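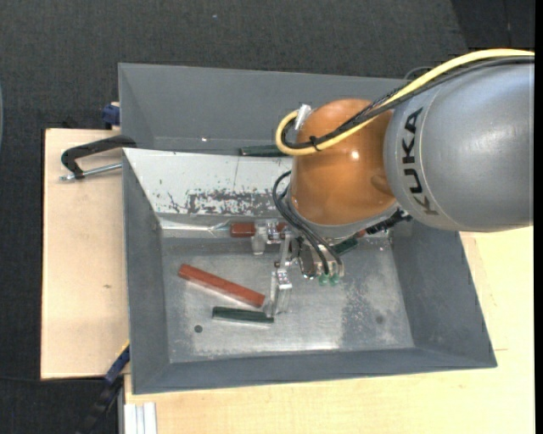 Speaker notes – bin picking as a student project
Endby workshop day, October 2, 2019

Slide 1. Title
Say hello, say which school we are from. The talk is 20 minutes with questions. Ask who in the room has run a robot class before.

Slide 2. The course
Second-year automation, one semester. Students work in pairs. Each pair gets the same task: take colored blocks out of one metal bin and put them in the one next to it. The blocks are red and green bars. Grading is on the lab notebook and a live run in November.

Slide 3. The cell
The arm is a KUKA. The bins are clamped to the table. Pairs who skipped the clamps had to teach their positions again after every bump, so now it is on the checklist. Mention the cable loop at the wrist – students have to watch it when they turn the last joints. Most of them forget this once.

Slide 4. What makes it hard
Bars close to a wall. The fingers need room on both sides, and the sloping walls take that room away. The metal floor is scratched and shiny, and the first vision programs picked up reflections as parts. Pause here and let people look at the plot.

Slide 5. Numbers
2179 grasp attempts logged by the whole class so far. 376 of them failed. Of those failures, 217 were bars against a wall. Don't read out the rest of the table. It is in the handout.

Slide 6. Two approaches
Team Trilladari pushes a bar away from the wall first, then grips it. It's slow, but they rarely lose a part. Team Ondarura tilts the tool and goes in at an angle. It saves some 2 seconds per pick and needs much more care with the hoses. Play both clips. The sound is off on the second one.

Slide 7. Lab time
We underestimated this. One cell, many pairs. The sign-up sheet was full by week three. Tsuchiya lent us a second controller for offline work, and that helped with the programming but did nothing for gripper testing.

Slide 8. What we would change
Start with one bar, in the middle of the bin. Add the second color later. Teach air pressure settings before the first lab. Have students write down every failed pick, with the position of the bar – the good notebooks all did this.

Slide 9. Questions
If someone asks about cost, point to the last page of the handout. Leave the failure table on the screen.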